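Progress report to the Jastside small grants fund
Dovholm travelling display, second instalment
Thursday, May 15, 2025

Hello again, and thank you for the kind note after the first report. You asked for fewer spreadsheets and more of what we're up to, so I've taken you at your word and the spreadsheet is one page at the back.

The short version is that the display is getting made. When I last wrote we had a pile of old photographs, a lot of opinions about fonts and nowhere to put anything down. We now have a room at Wistumau with a lockable door, a decent table and a kettle that trips the fuse if the heater's on. The text for all nine panels is written and seven of them have been proofread twice. The two stragglers are the ferry panel (we keep being sent better stories!) and the one on the mill strike, where two of our sources flatly disagree about the year and I'm waiting on the county record office.

The photographs went better than I dared hope. We put a notice in the parish newsletter and 133 came in, some in albums, some in biscuit tins, one still in its frame with the glass cracked across. They've all been scanned and the originals have gone home again. Choosing between them has been agony. I could happily fill a whole panel with people squinting at the regatta, and have been told I can't.

So most of the last few weeks has gone on the boards and on how things get fixed to them, which sounds dull and has turned out to be my favourite part. The display has to go up in village halls, a library, a church porch and possibly a pub, and come down again the same afternoon. Drawing pins were out from the start – halls hate them and so do I after the last exhibition. We've been trying clips and staples at the table, one board at a time, and writing down what we think in an exercise book that is now mostly tea rings. 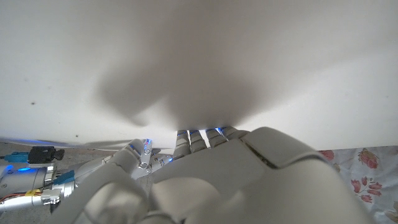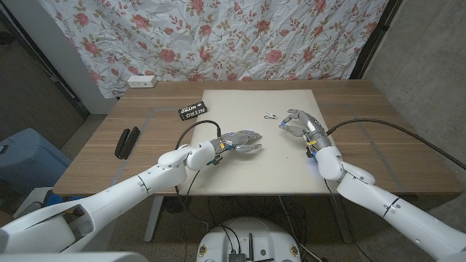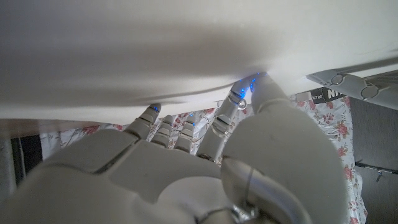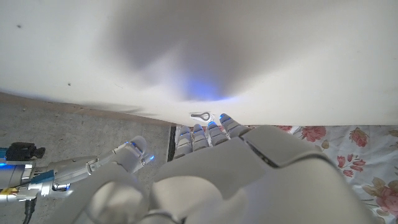
The second one down has the wooden table, with the cream board laid out on it and the black stapler to the left. The small keyhole-shaped clip is in the last one.

My own feeling is that clips will win for anything we want to swap between venues, like the captions and the "do you know this person?" slips, and staples are fine for the backing cloth, which stays put. I did want to use clips for everything, mostly for the look of it, but they're fiddly in numbers and whoever is setting up at eight in the morning won't thank me. We'll settle it for good once we've done a full practice run, up and down, with somebody who hasn't been in on the making of it.

Two things have not gone well, and you should hear about them from me. The first is transport. We'd been promised the loan of a van for the Dow valley venues and that has fallen through, so we're looking at making three trips in an estate car. It's doable if the boards travel flat and we sew some sort of sleeve for them. I've priced up old blankets against proper padded bags and the blankets are winning by a mile.

The second is the large-print guide. The first proof came back with the captions in the wrong order all the way from panel four onwards, and that was our mistake and not the printer's. It's been corrected and sent off again. We lost a fortnight but no money, which was very decent of them.

On money generally, we're in good shape. The second instalment of £800 has gone on boards, fixings, the room hire and the scanning, and there's a little left over that I'd like to move to transport if you're happy with that. I know it was down for publicity in the original budget. The posters have come in cheaper than I thought, though, and we'd still have enough to do a second batch. Could you let me know either way before the end of the month? An email is plenty, I don't need a letter.

Next up is the practice run, then the two unfinished panels, then the blanket sewing. We open in June at Dovholm library, where they've given us the long wall by the local history shelves and offered to stay open late on the first evening. You'd be very welcome to come. After that it's the valley halls in whatever order they can have us, and I'll send the dates as soon as the last hall secretary rings me back.

I've left the comments book out of the budget altogether, as we've been given one. It has kittens on the cover. I'm told it's staying.

With thanks from all of us at the Wistumau room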